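커튼

커튼은 창이나 출입구, 침대, 무대 등의 앞에 드리워 빛과 시선, 외풍을 막는 천이다. 넓게는 방 안을 나누는 칸막이용 천까지 포함한다. 한국어에서는 전통적으로 휘장이나 장막이라는 말이 비슷한 뜻으로 쓰였으나, 오늘날에는 대개 창문에 다는 것을 커튼이라 부른다.

역사

유리창이 보급되기 전에는 두꺼운 천이나 가죽을 문과 창에 걸어 바람을 막았다. 중세 유럽에서는 침대 둘레에 천을 둘러 보온과 사생활 보호를 겸하였다. 창 한쪽에 천 한 장을 거는 방식이 오래 이어졌으며, 좌우 두 장을 대칭으로 다는 방식은 17세기 이후 널리 퍼졌다. 산업혁명기에 방직 기계가 도입되면서 값이 내려가 일반 가정에서도 쓰게 되었다.

두두르베르크(Dudurberg)에서는 산간 농가의 겨울 커튼이 따로 발달하였다. 모직을 두 겹으로 겹쳐 바닥까지 늘어뜨린 것으로, 첫서리 무렵에 걸고 6월에 떼어 세탁하였다. 이 지역의 한 직조 공방 장부에는 한 해 동안 납품한 커튼감이 286필로 적혀 있다. 인근 리다흐(Ridach)에서는 같은 천을 문간에도 걸었으며, 아랫단에 납추 대신 작은 자갈을 넣고 꿰맸다.

종류

투과성에 따라 얇은 시어 커튼, 일반 커튼, 암막 커튼으로 나눈다. 시어 커튼은 낮 동안 빛을 부드럽게 들이면서 바깥의 시선을 어느 정도 가린다. 암막 커튼은 검은 실을 넣어 짜거나 뒷면에 수지를 입혀 만든다. 길이에 따라서는 창턱까지 오는 것, 창턱 아래로 조금 내려오는 것, 바닥까지 닿는 것이 있다. 창의 아래쪽 절반만 가리는 것은 카페 커튼이라 한다.

소재

면과 마, 양모, 견 등의 천연 섬유와 폴리에스터, 레이온 등의 화학 섬유가 쓰인다. 마직물은 통기성이 좋으나 구김이 잘 생기고 세탁 후 줄어들 수 있다. 폴리에스터는 형태가 안정되어 관리가 쉽고, 마와 비슷한 질감을 내도록 짠 제품도 많다. 견은 햇빛에 약해 흔히 안감을 댄다.

주름과 부속

주름의 양은 창의 폭에 대한 천의 폭으로 나타내며, 보통 1.5배에서 2배를 쓴다. 윗단을 잡는 방식에는 맞주름, 나비주름, 고리형, 봉집형 등이 있다. 나비주름의 간격은 대체로 10cm 안팎이다. 걷은 천을 모아 묶는 끈은 타이백이라 하고, 벽에 단 고리에 건다. 묶는 높이는 전체 길이의 아래쪽 3분의 1 지점이 일반적이나, 키크니스(Kikness) 지방의 가옥처럼 창이 낮은 곳에서는 이보다 아래에서 묶기도 한다. 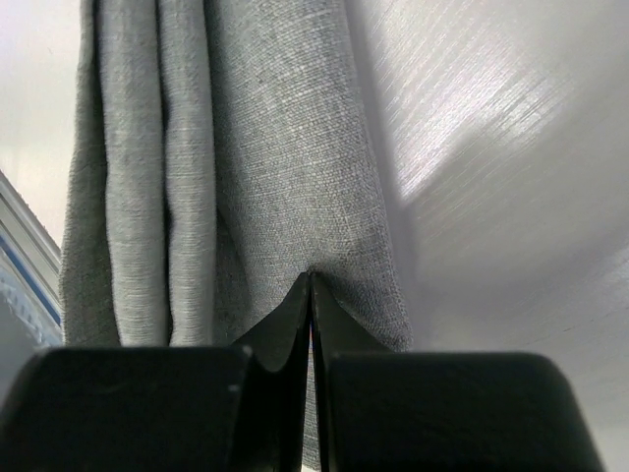 글: 편집부

관리

평소에는 먼지를 털거나 진공청소기로 빨아들이고, 세탁은 취급 표시에 따른다. 핀과 고리는 세탁 전에 떼어 낸다. 면과 마는 찬물에서 약하게 빨아 수축을 줄이며, 주름을 접어 망에 넣으면 형태가 덜 흐트러진다. 탈수한 뒤 레일에 다시 걸어 말리면 천의 무게로 구김이 펴진다. 암막 코팅이 된 천은 다림질할 때 뒷면에 열을 직접 대지 않는다. 응우이(Ngui)와 같은 습한 해안 지역에서는 곰팡이를 막기 위해 벽과 천 사이를 6cm가량 띄우는 관습이 있다.

같이 보기

블라인드
롤스크린
태피스트리
병풍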